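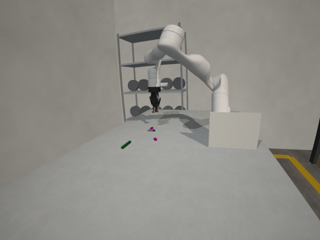
그림자는 왜 생길까? 어린이를 위한 빛과 그림자 해설

1. 그림자의 정의

그림자는 빛이 도달하지 못해서 주변보다 어두워진 영역이다. 빛을 내는 물체를 광원이라고 한다. 태양, 전등, 촛불이 광원에 속한다. 달은 스스로 빛을 내지 않고 태양의 빛을 반사하므로 광원으로 분류하지 않는다. 그러나 밝은 달밤에는 달빛만으로도 그림자가 생긴다. 반사된 빛도 물체에 막히면 그 뒤쪽에 닿지 못한다.

그림자가 생기려면 빛이 있어야 하고, 빛을 막는 물체가 있어야 하며, 그림자가 맺힐 면이 있어야 한다. 이 면을 스크린이라고 부르기도 한다. 벽, 땅바닥, 책상 윗면이 모두 스크린이 될 수 있다.

2. 빛의 직진

공기 중에서 빛은 곧게 나아간다. 이 성질을 빛의 직진이라고 한다. 빛은 물체를 만났을 때 물처럼 옆으로 돌아 흐르지 않는다. 막힌 빛은 반사되거나 흡수된다. 물체의 바로 옆을 지나간 빛은 가던 방향 그대로 나아가 스크린에 닿는다. 따라서 빛을 받은 곳과 받지 못한 곳 사이에 경계가 생기고, 이 경계가 그림자의 윤곽이 된다.

빛은 매우 빠르다. 1초 동안 지구 둘레의 일곱 배가 넘는 거리를 간다. 방의 전등을 켤 때 그림자가 나타나기까지 걸리는 시간은 사람의 눈으로 느낄 수 없다.

3. 물체에 따른 차이

물체는 빛을 통과시키는 정도에 따라 나눌 수 있다.

투명한 물체: 빛을 대부분 통과시킨다. 유리창, 맑은 물. 그림자가 연하다.
반투명한 물체: 빛의 일부만 통과시킨다. 기름종이, 얇은 커튼. 그림자가 흐릿하다.
불투명한 물체: 빛을 통과시키지 않는다. 나무, 돌, 금속, 두꺼운 종이. 그림자가 진하다.

색이 있는 셀로판지는 특정한 색의 빛을 주로 통과시킨다. 빨간 셀로판지에 흰빛을 비추면 흰 벽에 붉은빛이 나타난다.

4. 그림자의 모양

물체의 모양과 그림자의 모양이 언제나 같은 것은 아니다. 그림자는 빛이 오는 방향에서 본 물체의 윤곽을 나타낸다. 둥근 원통 모양의 통조림 깡통을 세워 놓고 옆에서 벽을 향해 빛을 비추면 벽에는 사각형 그림자가 생긴다. 같은 깡통의 밑면이 손전등을 향하게 돌리면 그림자는 원이 된다. 공은 벽과 수직인 방향에서 비추면 어느 쪽으로 돌려도 원형 그림자를 만든다.
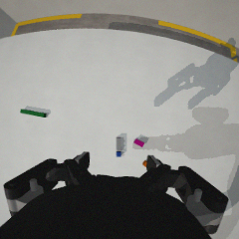

그림자를 관찰할 때에는 바닥이 되는 면의 색도 중요하다. 흰 면은 닿은 빛의 많은 부분을 반사하므로 밝게 보이고, 빛이 막힌 부분과의 차이가 뚜렷하다. 검은 면은 빛을 대부분 흡수하므로 그림자가 있어도 구별하기 어렵다. 위 그림처럼 옅은 흰색의 평평한 면에 작은 직육면체 블록 네 개를 놓으면 관찰 준비로 충분하다. 블록은 모서리가 곧아서 그림자의 가장자리를 자로 재기 쉽다. 면이 울퉁불퉁하거나 기울어져 있으면 그림자의 길이가 달라지므로 측정값을 서로 비교할 수 없다.

5. 그림자의 크기

그림자의 크기는 광원, 물체, 스크린 사이의 거리에 따라 변한다. 손전등과 벽의 위치를 고정하고 물체만 움직이면 다음과 같은 결과를 얻는다.

물체를 손전등 쪽으로 옮긴다: 그림자가 커진다.
물체를 벽 쪽으로 옮긴다: 그림자가 작아진다.

손전등에서 벽까지의 거리를 100cm로 하고, 물체를 정확히 가운데에 둔다고 하자. 손전등이 아주 작은 점이라면 그림자의 높이는 물체 높이의 2배가 된다. 빛이 두 배의 거리를 나아가는 동안 막힌 영역의 높이와 너비도 각각 두 배로 넓어지는 것이다.

햇빛의 경우는 다르다. 태양은 매우 멀리 있어서 땅에 도착하는 햇빛은 거의 나란하다. 손을 머리 높이에서 허리 높이로 내려도 손 그림자의 크기는 거의 변하지 않는다. 다만 가장자리의 선명한 정도는 달라진다.

6. 본그림자와 반그림자

실제 광원은 점이 아니라 크기를 가지고 있다. 광원의 모든 부분이 가려진 곳은 가장 어두우며, 이를 본그림자라고 한다. 광원의 일부만 가려진 곳은 그보다 덜 어둡고, 이를 반그림자라고 한다. 그림자의 가장자리가 흐릿하게 보이는 것은 반그림자 때문이다. 물체가 스크린에서 멀어질수록 반그림자의 폭이 넓어진다.

일식도 같은 원리로 설명된다. 달의 본그림자가 지나는 지역에서는 태양 전체가 가려진 개기일식이 보이고, 반그림자가 지나는 지역에서는 태양의 일부가 가려진 부분일식이 보인다.

7. 하루 동안의 변화

우리나라에서 아침에는 태양이 동쪽에 낮게 떠 있으므로 그림자가 서쪽으로 길게 생긴다. 태양이 높아지면 그림자는 짧아진다. 태양이 정남쪽에 있을 때 그림자는 북쪽을 향하고 그날의 가장 짧은 길이가 된다. 오후에는 동쪽으로 다시 길어진다.

8. 관찰 활동: 블록 그림자 재기

준비물: 흰 도화지, 높이 9cm인 직육면체 블록, 자, 연필, 나침반

가. 햇빛이 드는 평평한 곳에 도화지를 깔고 움직이지 않게 고정한다.
나. 나침반으로 북쪽을 찾아 도화지에 화살표를 그린다.
다. 블록을 도화지 가운데에 세우고 밑면의 테두리를 연필로 표시한다.
라. 오전 9시부터 한 시간마다 그림자의 윤곽을 따라 그리고 시각을 적는다.
마. 블록의 밑면에서 그림자 끝까지의 길이를 재어 표에 기록한다.

그림자가 도화지 밖으로 나가면 종이를 한 장 더 이어 붙인다. 블록이 쓰러졌을 때에는 표시해 둔 테두리에 맞추어 다시 세운다. 관찰하는 동안 태양을 직접 쳐다보지 않는다. 선글라스를 써도 눈을 다칠 수 있다.

낱말 풀이

광원: 스스로 빛을 내는 물체
직진: 곧게 나아감
흡수: 빛이 물체 안으로 들어가 되돌아 나오지 않음
윤곽: 물체나 그림자의 테두리
정남쪽: 정확히 남쪽인 방향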